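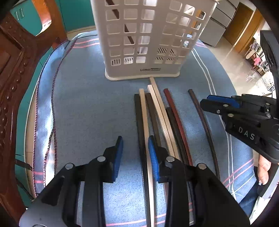 What did the parts cost for a two-finger gripper you work by hand?

Mine came to 243 for the pair, and I'd have spent less if I hadn't bought the wrong rivets first.

Most of that went on the linkage arms. Lech Szewczyk cut them for me at the workshop and charged me for the sheet and nothing else.

The pads were cheap. I tried a smooth set from Rivik and thin flat things kept sliding out, so I went over to ridged ones.

Still not happy with the left one. There's play in the second joint - you feel it in the handle before you see it at the tip.

Long narrow strips are what I practise on now. Lifting one without shifting the one next to it is harder than any block or cup I've tried.

Best run so far is seven in a row, all into the basket. Then I dropped the next two.

Mebrat Belay asked for the drawings. I'll put them up in March, once I've redrawn the handle. The old version is too short for big hands.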